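Fireck questions the "clear worktop" promise with a plain breakfast table

FOR RELEASE: FEBRUARY

Every spring the kitchen trade promises a calmer breakfast, and every spring the answer is something new to buy. Fireck, the household testing group based in Ekwood, has doubts. Its Breakfast Table study set out a toaster, a plate, some fruit and bread, and asked what all that storage is meant to solve.

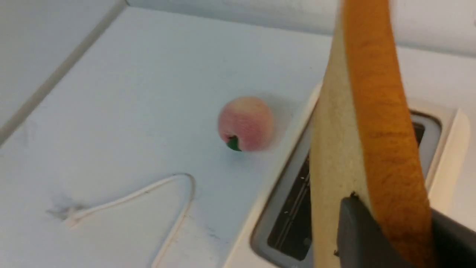
Flex is the part most brochures leave out. Manufacturers talk about slim bodies and rounded corners, then say nothing of the cable. On our white table it lies in a narrow loop beside the toaster, taking up room that a catalogue would count as free. White surfaces get an easy ride too — they are sold as fresh, and they show every smudge.

Fireck sent its questions to 1219 households and had 1000 replies. Of those, 700 said they had bought at least one worktop organiser. Only 40 still used it daily. We would not call that a success.
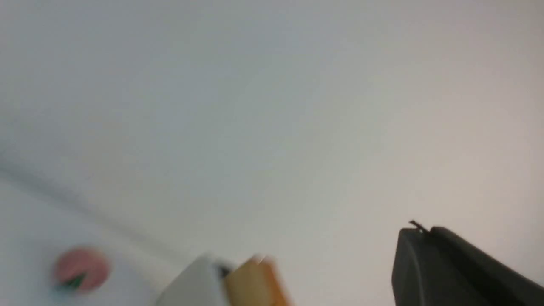 Gelberg, which sells the Doucette range of breakfast trays, told us that the figures were unfair, that people give up on organisers too soon and that a tray needs a month to become a habit. We remain unconvinced. A month is a long time to move a tray in order to reach the toast.

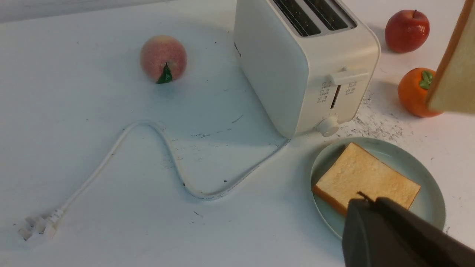
Fireck is not against tidying. It would like firms to say how much table their products take up, flex and plug included, before calling them space-saving.

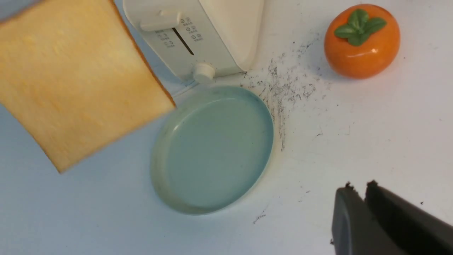
Bread, toaster and dish at the Breakfast Table study, Ekwood.

The full findings are available on request from the Fireck press desk, Ekwood.

ENDS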